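Walosell Rental Rehabilitation Program
Progress report to the Grolley Fund, period ending March

Work continued on the Ait Ali apartments, a 106-unit building with rents restricted for households at or below 80 percent of area median income. Kitchens and baths were completed in 15 units during the period. Eight units remain offline pending electrical inspection. Lease renewals were processed on the existing schedule, with no rent increase applied to occupied units. 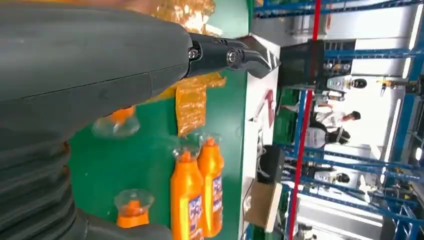 Karim Morsy writes that the offline units should be counted as vacant in the occupancy figure, as they were in the previous report, and asks that the rent roll be reissued on that basis. The change has been made in the attached tables. It lowers reported occupancy but does not affect the debt service calculation.

Hero, the electrical contractor, submitted a revised schedule. Panel replacement will be finished before the units are offered to applicants on the waiting list. The added cost is charged to contingency, and no budget amendment is requested.

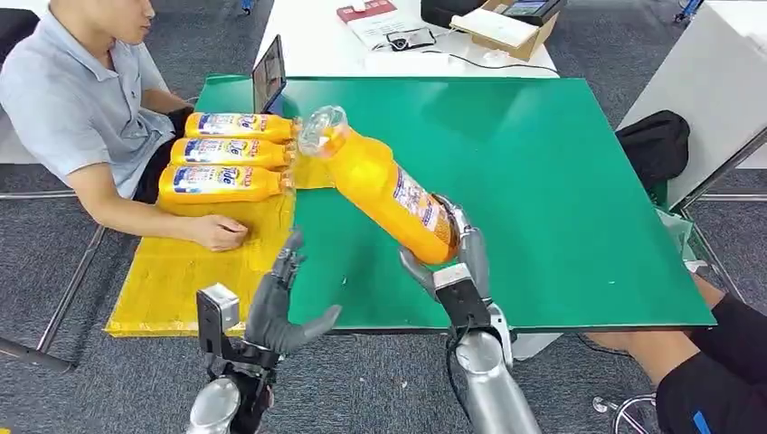 Man seated at a table with three yellow bottles on a yellow mat.

The next draw request will cover window replacement on the north side and retainage due on the completed units.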